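Home Fragrance Tester, part time

Rallanier makes scented candles, wax melts and room sprays for small shops. We need one tester for the fall line, starting in September.

You will burn candles in 90-minute sessions, write down how far the scent carries, and trim, weigh and relabel samples. Shifts are four hours, 7 a.m. to 11 a.m., Monday included.
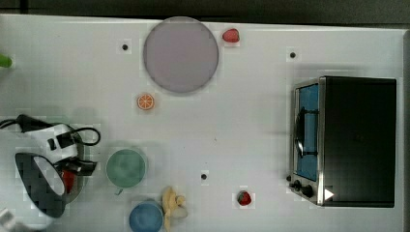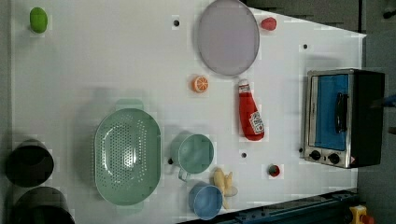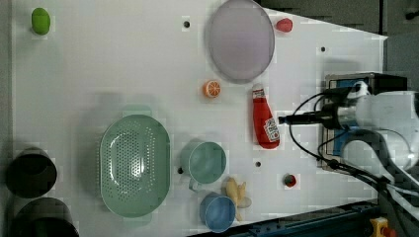
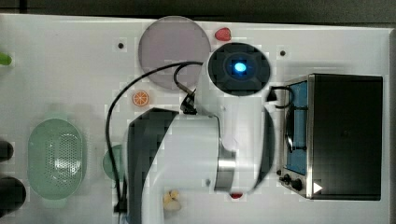

You should have a good nose and neat handwriting. Please don't apply if you have asthma or a known allergy to fragrance oils. Candle experience is useful but we will train you. No perfume or scented lotion on work days.

To apply, send a resume and a few lines on a smell you know well to Floarea Cârstea, Rallanier, P.O. Box 1696. Rocío Alvarado holds the interviews, which include a short blind smelling test.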